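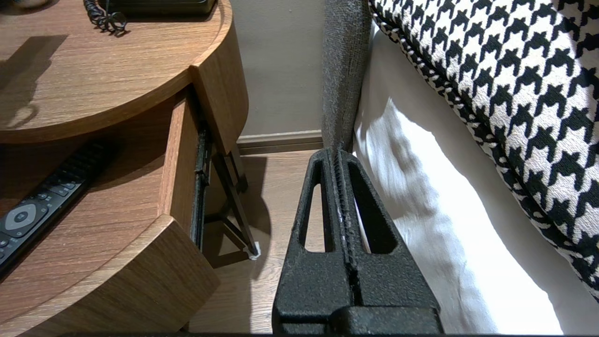
When does a team have to lock in its final squad for a match?
The team sheet goes to the match manager 60 minutes before kick-off, and after that a named player can only be replaced because of injury or illness in the warm-up.

SPORT ADMINISTRATION 2
Week 4 handout: Squad selection and team announcements
Prepared by Khoa Lương, March 27, 2025

Read this before the tutorial. The rules quoted are those of the Gundel Regional Rugby League, which we use as our case study all semester. Other competitions set different deadlines, so don't rely on these for your placement.

1. The three lists

Registered list. Everyone the club has signed and insured for the season. Gundel clubs can register up to 40 players. Late registrations close at the end of July.

Extended squad. 23 players, named early in match week. A player who isn't in the extended squad can't play unless the league grants an exemption in writing.

Match squad. 17 players, being 13 starters and 4 on the interchange bench. This is the list on the team sheet.

Students often mix up the second and third lists in the assignment. The media usually report the extended squad as "the team", which doesn't help.

2. Who picks the side

In most Gundel clubs the head coach picks the side and the football manager checks it. The check covers registration, suspensions, medical clearance and the age rule (players under 18 need a signed dispensation). At Hindalo the coach has the final say. At Mạch a selection panel of three votes, and the coach has one of those votes. We will compare the two models in the tutorial.

3. Concussion and return to play

A player who has left the field with a suspected concussion can't be named in the extended squad until a doctor's clearance has been lodged. A clearance sent by text message is not accepted. The club must upload the form.

4. Unchanged sides

Naming an unchanged side is still a selection decision and should be recorded. The minutes should show that injured and returning players were considered. In last year's Gemer appeal the club could not show this, and a contracted player argued he had been overlooked without review. The appeal was dismissed, but the league asked the club to change its paperwork.

5. Writing the announcement

Keep it short. Put the opponent, venue and kick-off time in the first paragraph, then changes from last week, then the full list by jersey number. Check the spelling of every name, including accents. Don't give medical details beyond what the player has agreed to. "Unavailable (knee)" is enough.

6. Penalties

Late team sheet: $100 for a first offence.
Fielding an ineligible player: loss of competition points and a fine set by the judiciary.

Tutorial task

Draft an announcement for Hindalo's away match against Mạch using the squad data on the course page. One page, no logos. Bring a printed copy.

Questions about the task go to Diễm Đồng, who is marking this one. Her office is room 976.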